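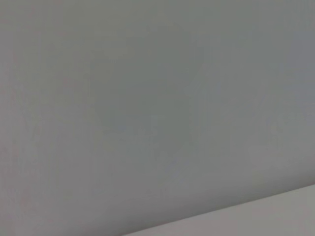
## Gray, and where to put it

Gray paint outsells white in the Gremico shop on Economou Street, and has since February. Most of it goes on kitchen cabinets and utility room walls, where people want a color that hides fingerprints and doesn't need much thought.

The trouble starts at home. A matte gray can look green by a north window and pink under a warm bulb, and the same wall can do both before supper. Zaseo, which mixes paint for the shop, keeps 80 grays on its card. Only 19 of them are sold in any quantity.

The usual advice is to brush two coats on a large piece of card and move it through the room for a few days. Look at it at 8 a.m. and again with the lamps on. Hold it flat as well as upright if the color is meant for a shelf or a worktop.

Sheen matters too. Matte hides dents and filler but marks when scrubbed. Idodent, a small firm that refinishes kitchens, uses satin on doors and drawer fronts and keeps matte for the walls. It has painted 1000 doors this way and still tests every color in the customer's own kitchen first.

Sample pots are kept behind the counter.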